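Pantry storage

Pantry storage is the keeping of dry, canned and bottled food at room temperature in a home. The word "pantry" comes from the Old French paneterie, a place for bread. It may mean a separate room, a tall cupboard, or a few shelves near the kitchen.

History

In large medieval houses, bread was kept in the pantry, while ale and wine were kept in the buttery and meat in the larder. Smaller homes had no such rooms and used chests, hooks and crocks. By the 1800s many town houses had a single cool room off the kitchen, often on the north side, with stone or slate shelves.

Home refrigerators and fitted cabinets made the separate room less common during the 20th century. Interest in it came back later, partly through bulk buying. In her book The Odcombe Shelf, Aisling Brennan listed 1,287 items from the stores of a single farmhouse, most of them jars of fruit, and sorted them by the shelf they stood on.

Containers

Flour, rice, beans and sugar keep best in closed containers. Glass does not take up smells and is easy to wash, but it is heavy and lets in light. Metal tins block light and can rust at the seams. Plastic is light and cheap, though it may hold the smell of spices after long use. Small containers are often grouped in a tray, so that the whole group can be pulled forward at once.

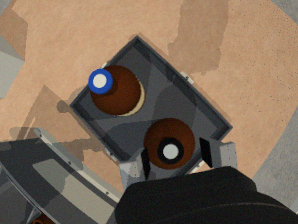 Temperature and light

A steady temperature matters more than a very low one. Most dry goods do well between 50 and 70 degrees Fahrenheit. Heat speeds up the spoiling of oils, nuts and whole-grain flour, all of which contain fat. Potatoes and onions need air and darkness and should be kept apart, as potatoes sprout sooner when the two are stored together.

Shelves next to an oven or above a refrigerator are warmer than the rest of the kitchen and are better used for dishes. Arne Vogler, who planned kitchens for the apartment blocks at Allach, placed the food cupboard on the wall farthest from the stove. His plans gave it 8 shelves, the lowest left open at the front for crates.

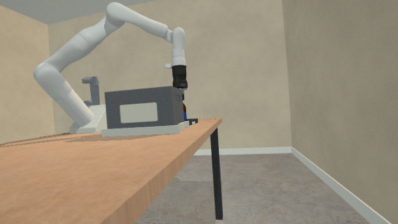
Damp is the other main cause of loss. Salt and sugar cake, crackers go soft, and mold can grow on flour. A pantry on an outside wall may need a vent or a small gap behind the shelves. Goods should not stand directly on a concrete floor — even a thin board beneath them helps.

Pests

Flour moths and grain beetles usually arrive inside a package. Bay leaves are a common home remedy, but there is little evidence that they work. Freezing new flour for four days will kill most eggs. Infested food should be bagged and taken outside, and the shelves vacuumed, with care taken over corners and screw holes.

Arrangement

The usual rule is to place new goods behind old ones, so that the oldest are used first. Deep shelves make this difficult. The Lindemann system, named for a maker of shop fittings, used sloping shelves that let cans roll to the front. It held roughly 200 cans in a full-height unit and was sold mainly to boarding houses.
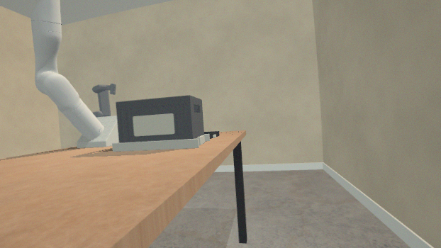

Sorting a pantry calls for a clear surface close by. Shelves are emptied one at a time, wiped down and refilled before the next is started. A long wooden table is useful for this, with everything gathered toward the far end and the near part left bare to work on. Dates are checked at this stage, and anything without a label is given one or thrown away.

See also

Larder
Root cellar
Home canning
Food preservation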